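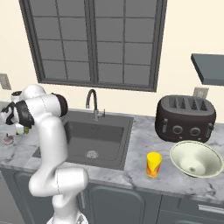 The arm at the sink counter in our simulated kitchen, gripper over at the far left.

Does a messy counter help or hurt?

Nov 21, 2025

I finished the clutter runs on Garix this week, so I'm writing them up while I still remember what I did. Garix is our kitchen simulator setup. It's a set of counters, cabinets and household objects that we can rearrange from a config file, with one arm mounted in front.

The question came from Alasdair Semple back in the spring. We had been training a pick-and-place policy on demonstrations where the counter held only the object to be moved. It did well on that and badly on anything else. Put a toaster and a can in view and the success rate dropped, even when neither one was near the path of the arm. Alasdair wanted to know whether we could fix this by adding clutter to the training demos, and how much we needed.

The setup was simple. I collected 200 demonstrations on clean counters and 200 more with extra objects placed at random. The extras come from a small pool: bowls, cans, a few small things in odd colors. The big items like the toaster are placed first, and the rest get dropped in wherever they fit. Sometimes a bowl ends up tilted on its side. I left those in. Real bowls don't always sit flat either, and throwing them out would have meant writing a filter I didn't want to maintain.

I trained three policies. One saw only clean demos, one saw only cluttered demos, and one saw half of each. Every policy got the same total number of demos, the same network and the same training time. Then I tested all of them on layouts none of them had seen, 393 trials per policy. I had planned a round 400, but seven of the layouts had the target object stuck inside a cabinet wall, and I dropped those for all three.

Results, in short. The clean-only policy was the worst on cluttered layouts, as expected. The mixed policy was the best overall. The cluttered-only policy came in close behind it, and on the most crowded layouts it was slightly ahead. I wouldn't put much weight on that last part. The gap is small and I only trained one seed of each.

What surprised me was where the failures happened. I had assumed the arm would bump into things. It did a little, but most of the failed trials never touched an extra object at all. The clean-only policy would start toward the target, slow down partway, and then drift toward whatever had the strongest color. A yellow can was a favorite. It would hover over the can until time ran out. I watched a lot of these and they look the same after a while.

Embla Vik suggested a check that I should have thought of myself. She had me take the failed layouts and turn every extra object gray, leaving the shapes and positions alone. The clean-only policy recovered on a good part of them. So at least some of the problem is color, and the policy had learned to go to the bright thing because in the clean demos the bright thing was always the target. The mixed policy barely changed with the gray objects.

A few notes for anyone trying something similar:

Random placement near the sink gave me trouble. Objects fell into the basin and the physics got slow. I ended up keeping a margin of 3 centimeters around the rim.

The faucet matters more than I thought. From some camera positions it blocks the view of the gripper for part of the motion. I haven't separated those trials out yet.

Save the random seed for every layout. I didn't for the first 18 and had to redo them.

I should also say that all of this is in simulation. We have a real counter in the lab, and Embla has started setting up a smaller version of the test there — same idea, fewer objects, a lot more picking things up off the floor between trials. She thinks she'll have first numbers in December. I expect the clean-only policy to do even worse there, with real lighting and shadows, but that's a guess.

Next for me is more seeds, and then a version where the extra objects share the target's color. The layout files are on the group drive under the Stedau folder if you have access, and I'll put the training configs there too once I've cleaned up the path names.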